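What a Small-Town Piano Tuner Hears When You're Not Listening
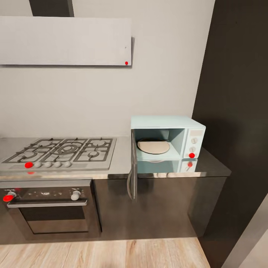 The first thing my guest wanted to get straight was that there's no such thing as a piano that "used to be in tune." It's either in tune or it's on its way somewhere else, she told me, and most of the ones she meets have been on their way for years.

I'd been trying to set this up since last July, and we finally sat down at Berisha, the bakery on the corner with the good walnut rolls, on a gray morning when she had a gap between two jobs. She asked me to leave her name out, and I said fine. Everybody in Skernuvow who owns a piano knows who she is anyway, and the rest of you can just enjoy the stories.

She's been tuning for most of her adult life and she didn't plan on it. Her parents had an old upright in the hallway with three dead keys, and when she was a teenager she took the front off to see why. "There was a pencil in there, and a Christmas card, and a whole lot of moth business," she said. "I fixed one of the keys by taking out the pencil. I was so proud I didn't sleep. The other two I made worse."

I asked how much there is to do on a regular visit, because I honestly had no idea (I play a little, badly, and I've always just let the man or woman come and go). She laughed and told me a piano has more than 200 strings, and every single one of them would like to go slack. Most notes have three strings each, so you mute two, set the first, then bring the others up to match it. Then you do that again, and again, up and down the keyboard, until lunch.

"People think I'm listening to the note," she said. "I'm listening to the wobble. When two strings are a little bit off from each other you get this wah-wah-wah, and you pull until it slows down, and slows down, and then it's gone. That's the part I still love. It's like when a refrigerator shuts off and you notice the room."

Does she do it with an app? Sometimes, yes! She was pretty relaxed about this, more than I expected. She uses one to set the middle of the keyboard when there's a vacuum going or kids around, and does the rest by ear. The older tuners she learned from wouldn't have touched one. She thinks a couple of them would have come around if they'd ever had to work next door to a leaf blower.

We got onto the subject of what goes wrong, and here she really warmed up. Dry winters are the big one around here. The heat comes on, the wood shrinks, the pitch drops, and then spring arrives and everything swells back up, but unevenly, so you don't land where you started. She'd like everybody to keep their piano off the outside wall and away from the radiator, and she knows they won't. "Where else is it going to go? It's the size of a cow."

The worst one she ever had was a Fiderier upright that had spent a long time in a garage. I'd never heard of the make and she says there's no reason I should have. The owner got it free and paid 200 dollars to have it moved, and then called her to give it "a quick touch-up." The pins were so loose they turned with her fingers. She had to tell him it would cost up to 3000 to rebuild, and that at the end of it he'd have a decent Fiderier.

"He was so nice about it," she said. "He made me coffee. I tuned it as well as it would go, which was not well, and his daughter played 'Heart and Soul' for 30 minutes and they were both thrilled. So what do I know."

That's a thing that came up a few times — how little the quality of the piano has to do with how much somebody likes it. She tunes the grand at the Pranari hall before every concert in the season, and it's a beautiful instrument, and she says she feels nothing much for it. The ones she thinks about on the drive home are the brown uprights with coffee rings on the lid.

I asked what she's found inside them over the years. Coins, naturally. Hair clips, baby teeth, a spoon, a love letter (she put it back). Once a mouse nest made entirely out of hammer felt, "very nicely done, I have to say."

She had to leave for her second job before I got to my last question, so I asked it on the sidewalk: how often should I be calling her? Twice a year, she said, and when did I last have mine done?

I'm booked in for 21st March.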